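Drutbridge Kitchen & Table List
Re: one bowl or two?
Posted Dec 15, 2022

Hi all,

Catching up on the bowl thread after being away from my email for a bit, and wow, there's a lot of it! I'm going to reply to the original message because I think the question got buried somewhere around the argument over soup plates. (Which was a fun argument. I'm on the side of soup plates, for the record, but that's another message.)

> Hello everyone, first time posting here, long time reader. We're moving
> into a much smaller apartment in June and I have one cabinet for all of
> the dishes. One! At the moment we own dinner plates, salad plates, wide
> pasta bowls, little dip bowls, cereal bowls, and a stack of those heavy
> cafe au lait bowls that my aunt gave us and that chip if you look at
> them funny.
>
> What I'd like to know is whether anybody on the list has gone down to a
> single kind of bowl for everything, and if so what shape you picked.
> I eat oatmeal most mornings, we have soup or noodles a couple of nights
> a week, and I bake on weekends so I'm always needing something to beat
> an egg in. My husband says get the wide ones because food looks nicer
> in them. I say the wide ones go cold before I've sat down.
>
> Also does color matter? I was going to go all white, and then I started
> looking at the pinks and the oranges and now I can't decide.
>
> Thanks in advance, and sorry if this has been covered before.

It has been covered before, but it was ages ago and the old archive is a nightmare to search, so please don't apologize. I looked, and the list is up to 2,714 messages now, and I'd bet a good share of them are people asking what size lid they need.

So. Yes, I've done it. I went down to one kind of bowl two apartments ago and I've never gone back, and I cook pretty much the way you do, minus the oatmeal (I can't stand the stuff, sorry). I kept six. There are two of us, and six means we can have breakfast and dinner and a snack without washing anything, and still have one free for the egg.

Your husband has a point about wide bowls looking nice. Pasta in a wide bowl is a lovely thing. But you're right about the heat, and there's the other problem, the one you only notice when you've lived with them for a while: they eat up shelf. I had a set of wide ones from Wimorport, the Teltar line, beautiful glaze, and the stack was so big across that the cabinet door wouldn't shut unless I had them pushed all the way to the back wall. I ended up keeping them on top of the fridge, where they collected that sticky kitchen dust, and then I had to wash them before using them, so I stopped using them. They went to my sister, who has an actual sideboard.
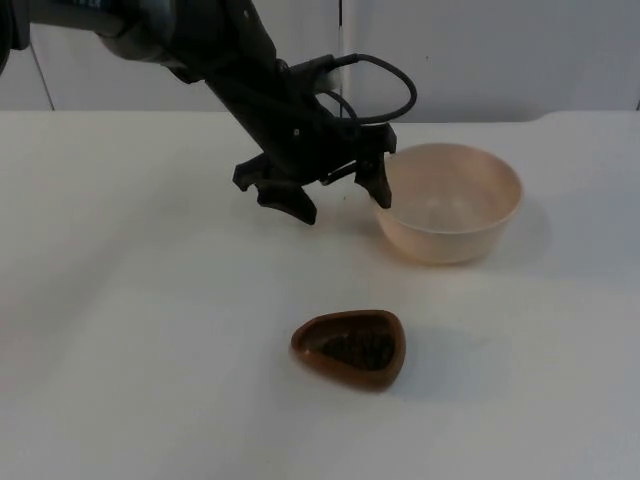 My vote goes to one deep, plain bowl with sides that flare only a little, and I'd choose it over anything fancier every time. Deep enough for noodles with broth, deep enough to beat an egg without getting it all over your sweater, and if the foot isn't too big they'll nest. The pale peachy beige one by the gripper is very much the shape I mean, with the smooth sides and that nice thick rounded rim. I'm a big believer in a thick rim. Thin rims look elegant in the store and then you knock one on the faucet and there goes the elegance, all over the sink. I've lost more thin-rimmed bowls than I want to admit to in public.

Things I'd check before buying, in no special order:

Does it fit your hand? Sounds silly, but I eat soup on the couch and I need to be able to hold the thing from underneath. If I can't get my fingers around the bottom without feeling like I'm carrying a flowerpot, it goes back on the shelf.

Does it fit your dishwasher? My old machine had tines so close together that deep bowls would only go in at a silly angle, and they'd come out with a puddle of gray water in the bottom. If you know what machine is in the new place, take one bowl over and try it before you buy the rest. If you don't have a dishwasher at all, ignore me and enjoy the quiet.

Can you get a whisk around in it? Some bowls have a sort of corner down at the bottom where the wall meets the base, and the yolk goes and hides in there. You want a gentle curve. I take a fork with me to the store. (Yes, I've been looked at.)

Does it stack straight? Put three together on the counter and look at them from the side. If they lean in the store they'll lean at home, and yours will be in a cabinet you're opening half asleep to get your oatmeal going.

And what happens in the microwave? Some stoneware gets hotter than the food in it. I can't help you much there without knowing which one you're buying, but the bottom of the bowl or the box should tell you whether it's meant for that at all. I burned my thumb on a very pretty gray one and I'm still a little mad at it.

Now, color. I know the all-white crowd on this list is large and loud and I love you all, but I've had white and I was bored by the end of the first winter. White also shows every gray scratch from the silverware, and I scrape. I went to a sandy color after that and was much happier. Oatmeal in a white bowl looks like a hospital to me, and in a warm color it looks like breakfast (still don't want any, though). Tomato soup is good in anything. Greens look wonderful against peach or a soft orange. The only food I've found that looks bad in my sandy ones is hummus, which sort of disappears, and you can fix that with paprika.

I'd skip patterns if you're going down to one kind, mostly for the boring reason that a pattern gets discontinued and then you've got five that match and one that doesn't, and it'll bug you every time you set the table. With a plain bowl you can usually find something close enough. My sixth bowl is from a completely different maker and I can only tell it apart by the bottom.

Somebody upthread recommended the Obi bowls. I've had one of those for testing out, from the seconds table at the pottery sale, and I liked the weight but the inside was more matte than I'd want. Spoons squeaked on it. If you're a person who doesn't mind a squeak, go for it, they're a good depth. I had to leave the room when my partner was eating yogurt.

About the chippy cafe au lait bowls: keep one! You'll want somewhere to put the keys, and your aunt will visit. I'd let go of the rest, and the dip bowls too, unless you really do make a lot of dips. I use the lids off my jars for soy sauce and have not been arrested.

Salad plates I would keep, even in one cabinet. They go on top of the bowls as lids in the fridge, which saves you a whole drawer of plastic containers, and in a small place that drawer is worth a lot more than the plates are. Check that the plate is a bit wider than the rim, put leftovers in, plate on top, done. You can even set another bowl on the plate if you're careful, but I wouldn't go three high. I went three high once with lentils.

One more thing and then I'll let you all get back to the soup plates. Don't buy the whole set before you move! Get one, use it for 30 days for absolutely everything, and see what annoys you. I did this with a bowl I was completely sure about and found out it wobbled on the bottom every time I put a spoon down in it, just a tiny click-click on the table, and I'd have had a cabinet full of clicking. You've got plenty of time before June, so you might as well try out a couple of shapes and let your husband have his wide one for pasta nights while you're at it. He may come around. Or you may! I've been wrong about dishes before (see: top of the fridge).

If anybody has a good source for plain deep bowls sold singly, please post it, I could use a spare myself. And whoever was asking about getting tea stains off a glaze, I put a spoonful of baking soda in with a little water and rub it around with a soft cloth. Works on mine, try it on the bottom first.

Let us know which color wins. I'm rooting for orange.

Cheers from a very small kitchen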